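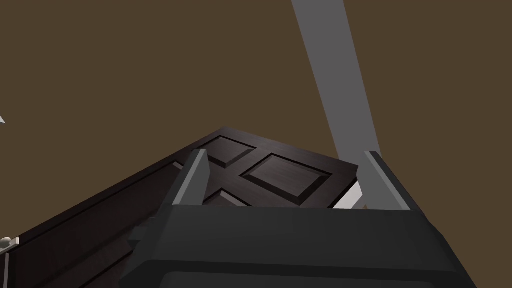

Unit 4: Sizing a Hot Water Storage Tank

Read before the Sunday lab. The worked figures use the Forkby dormitory data set.

4.1 Stored volume

A storage tank is sized from peak draw, recovery rate and usable fraction. Peak draw is the volume taken during the busiest hour, at the temperature of the tap. Usable fraction is the share of the tank that can be drawn before the outlet temperature falls below the set limit. Take 70 percent for a vertical tank unless the maker gives a figure.

4.2 Worked case

The Forkby building has a peak draw of 846 gallons, already corrected to a storage temperature of 140 °F. The heater recovers 60 gallons per hour.

Net demand on storage: 846 − 60 = 786 gallons
Tank volume: 786 / 0.70 = 1,123 gallons

Round up to the next stock size. Do not round the peak draw first — the error carries through the division.

4.3 Stratification

Cold water enters at the bottom and should stay there. High inlet velocity mixes the layers and lowers the usable fraction. A diffuser or a larger inlet pipe reduces this. Siddiqui's notes treat mixing as a fixed loss; Wijesinghe uses a loss that rises with flow. Either method is accepted on the problem set, but state which one you used.

4.4 Problems

1. Repeat 4.2 with recovery raised by 13 gallons per hour.
2. Repeat 4.2 with a usable fraction of 0.60. Compare the two tank volumes.
3. Sketch outlet temperature against volume drawn for a well-layered tank and for a fully mixed one.

Related items
Unit 3: Peak Draw and Fixture Counts
Unit 5: Recirculation Loops
Data sheet: Wenurura Apartments
Vasanthi Siddiqui — Notes on Tank Mixing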